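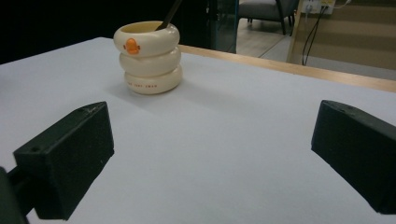 The night train to Sternmont leaves Reltby late in the evening, and I had my own compartment with a bed too short for me. I slept little, but in the morning I did not mind it. My guesthouse was ten minutes from the station, up a steep street. Breakfast was served from six, and I drank my first coffee near a cream-colored cup of three round rings with a small orange duck head on it. After that I went to see the lake boat, which makes 14 stops and takes almost the whole day.

Buy the ticket on board, in cash. The boat goes slowly along the north shore, where the villages have maybe 600 people each, and in May many houses are still closed for the season.

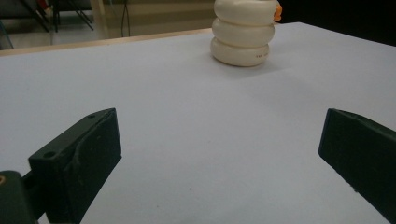

Söderlund, who has made the trip many times, told me that the south shore is better in the afternoon, when the wind is weaker and the deck is not so full. I changed my plan and came back that way.

Last updated: June

Filed under: Slow Travel, Lakes & Rivers

More from this section
Walking the Old Road to Worko
Reltby in the Rain
Three Night Trains Worth the Ticket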